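Cell 2 notebook – simulated twin, left arm
August, started 07:40

Carrying on from the last entry. The twin of cell 2 loads again after the scene file was merged with the Brinstead branch. Left arm comes up in its rest pose, no joint limit warnings. Right arm also loads but is parked and stays out of this entry.

Reason for opening the file at all: the Flanstead bench reported the pen task failing at release, and the replay in simulation did not fail. Either the twin is too kind or the bench has drifted. Checked the twin first because it costs nothing but time.

Base pose. The transform for the left base was still the one measured before the bench was re-leveled. Replaced it with the new numbers from the Deltska survey sheet. Yaw changed by 2 degrees, height by 4 mm. Two degrees sounds harmless, but at a reach of 370 mm it moves the fingertips nearly 13 mm sideways, and that is most of the clearance we have at the basket. Old transform kept in the file as a comment. Please leave it there until the bench has been run against the new one.

Collision shapes. The basket was using a single convex hull, so the opening was closed as far as the physics was concerned. The pen had been given an exception so it could pass through the hull, and I assume that was a quick fix from the Cabanatuan demo. Removed the exception. Rebuilt the basket collision as four walls and a floor, plain boxes, no lattice. The visual mesh is untouched. Contact with the walls is now real contact, and the fingers can hit the rim, which they could not do before.

First run after that change: fingers touched the rim on the way down, basket slid, pen ended up leaning on the outside. Same failure as the bench report. So the twin was too kind, at least in part.

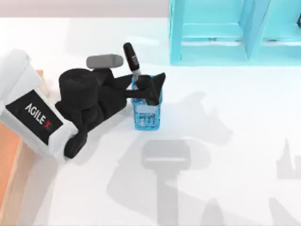
Approach height raised by 27 mm and the last part of the descent made vertical. Before, the planner was free to cut the corner and came in on a slant. With the vertical segment the run goes through, but the release still looks abrupt. Finger opening speed was at the default, so I halved it. The pen drops with less spin.

Friction. Finger pads had the same friction coefficient as the table surface, inherited from the global default. Gave the pads their own material entry. Not tuned yet, only separated, so the value is the same as before. Whoever tunes it should do it against bench data and write the source next to the number.

Gripper zero. In the twin, closed is zero. On the bench, closed reads slightly above zero after a cold start until the gripper is homed a second time. Have added the second homing to the bench startup list:

Power on the controller, wait for the ready state.
Home the gripper, open fully, home again.
Move to rest pose at low speed.
Read back all joint values and compare with the rest pose in the twin.
If any joint differs by more than the tolerance in the config, stop and redo the zero for that joint only. Do not re-zero the whole arm.

The last line is there on account of what happened in the spring, when a full re-zero with the elbow slightly off spread the error into every saved waypoint.

Second session, 13:15

Ran the pen task with starting positions shifted within the usual spread. Failures are now of one kind: the pen is gripped too low and the fingers reach the rim before the pen tip is far enough in. Grip point is computed from the pen center, and the offset toward the cap is missing for this pen model. It exists for the older one. Copied it over, but the two models differ in length, so treat it as a placeholder.

Also noticed that the shelf has a collision margin larger than everything else in the scene. It does no harm for this task, but the planner swings wide of it when going back to rest, and that adds time to each cycle. Left as is. The margin may have been set on purpose for the shelf task – check before reducing it.

Shadows and lights were not changed. If the rendered views are compared with older ones, any difference in the arm's position comes from the new base transform.

Open:

Bench run with the new base transform and the vertical descent.
Measure pad friction properly.
Grip offset for the current pen model.
Shelf margin, ask before touching.
Same base check for the right arm. Its transform has the same age as the old left one, so expect it to be off as well.

Changes are committed on the Brinstead branch, not merged to main. Bench config not touched except for the startup list. Controller left powered down, key back in the drawer under the monitor.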